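1/ Spent the whole morning reading parish registers from Arruda and I have to share some of this, it's so good!

2/ Background: after the 1755 earthquake, a lot of families left the coast and walked inland. We usually hear about Lisbon being rebuilt. We hear much less about the villages that had to feed everybody (and bury them, and marry them).

3/ Dirceu Vieira has been transcribing the registers since June. 3,761 entries so far, all by hand, with the priest's crossings-out kept in. What a gift to the rest of us.

4/ My favorite priest writes "from the sea" next to newcomers for 2 years, then just stops. Same surnames, same godparents, no label. You can watch people become locals in the margins of a book!!

5/ Not everyone got that treatment. 181 burials have no name at all, only "a stranger." I keep going back to those pages.

6/ Someone asked about the spelling. It's wild. One widow appears four different ways, and I only matched her because she always stands godmother with the same miller.

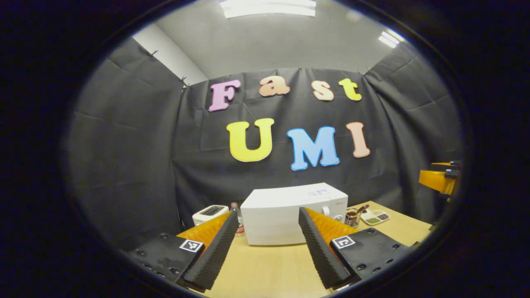 7/ Reading next: the tax rolls. The village owed 600 loaves to the garrison the following winter and argued about it for ages (I love a bread dispute).

8/ If your family has old letters from that area, even scraps, please get them scanned. And reply with your odd surname spellings, I want to see them all!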